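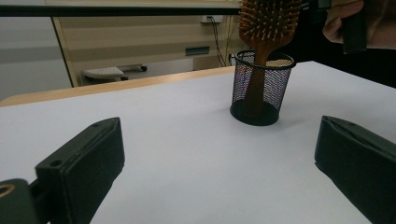 Surely, a reader wrote in after our spring piece on Harnonum, the grown-up way to teach a robot is to write down what you want and have it do that. The trainer who runs demonstrations at the company's Nunberg office has heard this before, mostly at family dinners.

"Fine, write it down," she says. "Write down how you get a hairbrush into a pen cup. Start with your thumb. I'll wait."

She prefers not to have her name in print, on the grounds that her parents believe she works in software. What she does, most of the day, is pick things up and put them down again with a gripper in her hand, so that a robot arm can later learn to do it without her. The target for the hairbrush task is 3000 demonstrations. When we spoke, late in the afternoon, she had 1104 that she was willing to stand behind.

I asked what happened to the ones she wasn't.

"I dropped it. I hit the rim. I did it beautifully but paused in the middle to think about lunch, and then you've got a robot that pauses in the middle and doesn't even get lunch."

She came to the job from Bramex, where the teaching was done by remote control. She sat at a desk with a pair of handles and a screen, and an arm across the room did what she did, slightly later. She lasted one winter. "You feel like you're wearing oven mitts in somebody else's kitchen. You can't feel the thing touch. You push, nothing happens, you push more, and then everything happens."

She is fair about it, though, in the way people are about former employers and former husbands. With remote control the robot's own arm makes every move, so you never show it something its elbow can't do. By hand it's easy to cheat. Her wrist bends in ways the arm's does not, and she has had to unlearn a small flick she was rather proud of.
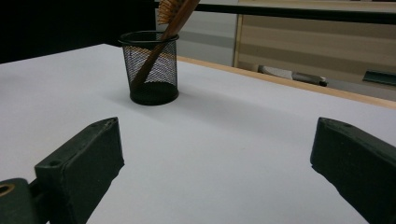 Why a hairbrush

The pen cup came first. It's black wire mesh, and pens in it turned out to be too easy. "Pens are sticks. The robot gets sticks." A hairbrush has a handle that wants to lean and a head that weighs more than you'd expect from looking at it, and once it's in the cup it can settle at an angle of its own choosing. Next time it chooses another one.

"I can't make it stand the same way twice," she says, "so I stopped trying, and my boss told me that was good practice. It was the nicest thing anyone has said about my giving up."

Then there is the matter of where to hold it. The handle is the obvious place, and the handle is often down in the cup. That leaves the head, with wooden back on one side and pins on the other. She has opinions about the pins that she asked me to soften.

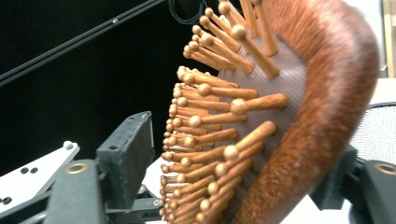 Holding the brush by its head, one gripper finger on either side.

Batch 738

Every trainer at Harnonum seems to have a batch they bring up unprompted. Hers is 738, recorded in the old Lemieux building before the move. She was tired, she says, and slow, and sure it would be thrown out. It's still in the training set. Her faster work from that same week is gone.

"Slow is fine. Slow and sure is great. What it can't use is me being clever." She has passed this on to the newer trainers, who nod and go on being clever for a month or so.

Does she ever watch the robot try it afterward? Sometimes, from the doorway. Last time it went in over the cup, stopped, backed off and came in again a bit higher.

"I do that," she says. "I had no idea I did that."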